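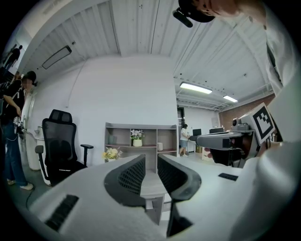 Flowers on the cubby shelves at the Restura workspace in Evdale, with one of the mesh office chairs.

Home News Business Around Town Opinion Contact

Evdale office shelf beats the break room in staff vote

EVDALE — The most popular spot at Restura's workspace on the Welau road is a shelving unit. Staff were asked in March to name their favorite thing about the building, and the open shelves by the white wall came out ahead of the parking, the windows and the break room, which has a new refrigerator and was widely expected to win.

The shelves are a plain affair in grayish-beige wood, divided into cubbies. They were bought secondhand for 12 dollars when the Papadakis furniture store cleared out its back room, and were meant to hold binders. The binders have since moved to a closet. In their place are a potted plant with pale lavender flowers, a small dark gray vase, a little white container and, lower down, a bouquet of yellow and white flowers laid along the edge of the shelf.

The vase on the upper shelf is the subject of some debate. One camp would like to see the bouquet in it. The other points out that the vase is small and the bouquet isn't, and that the matter was discussed at length in the winter without result.

Restura moved into the 3,658-square-foot building last year and set aside 600 dollars to make it "less like a warehouse," in the words of the memo. The ceiling, white and corrugated with its beams and ducts on show, was judged too expensive to do anything about. Most of the money went to office chairs — black mesh, tall headrests, white bases — and the remainder has gone to flowers.

The chairs placed third in the vote. Several people wrote on their slips that they are comfortable. One wrote that they are comfortable but that the armrests are at the wrong height, and attached a drawing.

Care of the lavender-flowered plant is shared under a watering list with 11 names on it. The list was drawn up after a fern in the old office was watered by everybody on the same afternoon and did not recover.

The company says it will leave the shelves where they are. A proposal to buy a second unit for the opposite side of the room goes before the office manager next month, along with a separate request to bring back the binders.

Share 14 | Comments 6

We use cookies to keep this site running. Accept | Settings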